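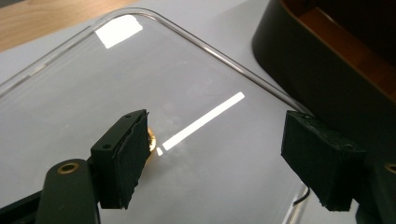
*Clear plastic on a pale surface.*

**The Lid**

Jana Thiele kept the lid after the box was gone. The box had cracked in March, when the shelf in the back hall came down, and her brother Arne had swept up the pieces and put them out with the trash. The lid had been on the kitchen counter at the time, so it was spared. It didn't fit anything else in the house. She tried it on two other boxes and then put it on top of the refrigerator.

Their mother had kept her letters in that box. After the shelf fell, the letters went into a grocery bag, and the bag went into Jana's closet.

"You should read them or get rid of them," Arne said.

"I'll read them."

"You said that last year."

He was living with her then, in the downstairs room, because the lease on his place in Fletness had run out and he hadn't looked for another one. He worked nights at Wendt, loading trucks. He came in at six in the morning and ate supper while she ate breakfast. They talked mostly about the furnace.

The first letter she read was from Concetta Amato. She picked it because the handwriting was large. It was four pages long and it was about a car. Concetta had bought it from a man in Satside, and it had made it as far as the bridge. She wanted their mother to know she had been right about the man. At the bottom it said, *Come in the summer. Bring the girl, leave the boy with his father, he kicks.*

Jana read that part out loud when Arne got home.

"I didn't kick," he said.

"You kicked me."

"Who is she?"

Jana didn't know. She asked their aunt, Mareike Janssen, who was eighty-one and took her calls in the afternoon, after her nap. Mareike said Concetta had rented the upstairs rooms for two years before Jana was born. She had sewn curtains for a living and played the radio too loud. She and their mother had stopped speaking over some money.

"How much money?" Jana asked.

"A hundred and forty-eight dollars."

"You remember that?"

"Your mother said it every Christmas."

Jana went through the bag that night. She sorted by handwriting first and then by postmark, on the bed, with the door shut to keep the cat out. There were 14 letters from Concetta. The last one was short. It said the money was coming, that things had been slow, and that she hoped the girl was over her cough. There was no check in the envelope. There might have been one once.

She put them in order and read them again over the next few evenings. Concetta moved twice. She had a dog named Pekeo that bit the mailman and was given to a cousin. She got a job in a school kitchen and liked it more than curtains. She asked the same questions in every letter, about the roof and the tomatoes and whether Mareike was still seeing the dentist. It was clear from the way she wrote that she was getting answers, at least up to the tenth letter. After that she asked and seemed not to expect any.

The return address on the last one was 909 Alder Street, Satside. Jana wrote to it. She didn't think Concetta would be there, and she kept it to one page. She said who she was and that her mother had died. She said she had found the letters and had enjoyed them. She dated it 8 November 2018 and signed her full name. Arne mailed it on his way to work.

An answer came before Thanksgiving, from a woman named Nayara Peixoto. She owned the house now. She had bought it from Concetta, who had gone to live with a niece, and she still had the niece's number because of a question about the water heater. She had called. Concetta was ninety and couldn't see well enough to write, but she liked the telephone. The number was at the bottom of the page.

Jana put the letter on the refrigerator under a magnet. It stayed there for a week.

"Are you going to call her?" Arne said. He was eating spaghetti. It was ten past six in the morning.

"What would I say?"

"Ask her if I kicked."

She called on her day off. The niece answered and went to get her. It took a long time. Jana could hear a television, and then a chair being moved, and then someone breathing close to the phone.

"Is this the girl?" Concetta said.

"Yes," Jana said.

"How's the roof?"

Jana sat down on the kitchen floor with her back against the stove. She said they'd had it redone and it was holding up fine, except over the porch, and she started to tell her about the porch.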